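# Materials Sorting Technician, Ekholm Recovery Site

Cikura Materials — posting reference 702 — November 2022

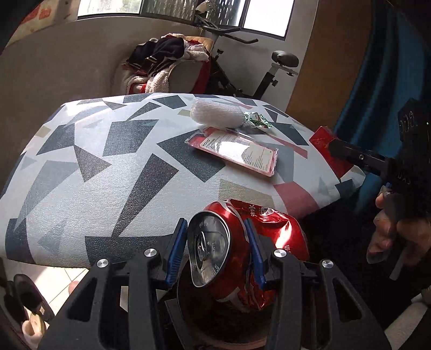 Cikura Materials operates a sorting and baling plant for household containers at its Ekholm site. The technician in this position works on the nonferrous line, between the eddy current separator and the baler. Most incoming material is aluminum beverage cans, and most of it arrives in the condition of the red can in the photo: dented, folded and creased, with the lid turned at an angle to the body. Crushed cans leave the separator on a shorter path than whole ones, and the splitter position has to be adjusted to match. Setting the splitter, recording the setting and checking the result by hand sample make up the larger part of the job.

## Duties

- Pull a 5-pound sample from the nonferrous conveyor at the start of each shift and after every splitter change. Sort it by hand into aluminum, other metal, plastic film, fiber and residue, then weigh each fraction.
- Enter sample weights in Radu, the plant's batch log, before the bale is tagged.
- Adjust splitter height and belt speed within the limits posted at the control panel. Changes outside those limits go to the shift lead.
- Inspect finished bales for trapped steel, moisture and loose strapping. Reject and rework bales that do not meet the buyer's sheet.
- Clear jams under lockout. Lockout training is given in the first week, and no one clears a jam before it is signed off.
- Clean the drum housing and replace worn belt scrapers on the maintenance schedule.
- Keep the sample bench and scale in working order. The scale is checked against reference weights once per shift.

## Requirements

- High school diploma or equivalent.
- One year of work in recycling, scrap handling, food processing or another conveyor-based operation.
- Able to read a scale, calculate percentages and write a clear shift note.
- Able to stand for most of a shift and lift 50 pounds.
- Normal color vision, tested at the site. Label and coating color is used in part of the hand sort.
- No pacemaker or other implanted electronic device, due to the magnetic field at the separator.

Forklift certification is preferred. Applicants without it may be trained after the probation period. Experience with Custik balers is useful — the plant runs two, and their tie mechanisms need regular attention.

## Schedule and pay

The position is full time on the second shift, 2:30 p.m. to 11:00 p.m., with a 30-minute unpaid meal break. The starting rate is $22 per hour, with a shift premium paid separately. The rate is reviewed at the end of probation and each March after that. Safety boots, gloves, hearing protection and eye protection are supplied. Health coverage starts on the first of the month after hire.

## Reporting

The technician reports to Danjuma Fashola, second shift lead. Sampling methods and bale quality are set by Ayodele Ajayi, process engineer, who also conducts the practical part of the interview.

## How to apply

Send a resume and a short statement of relevant work to the Ekholm site office, Room 142, or hand them in at the gatehouse. Put the posting reference on both. Selected applicants will be asked to sort and weigh one sample at the bench and record the results on paper. The exercise takes under an hour, and applicants should wear closed shoes and long sleeves.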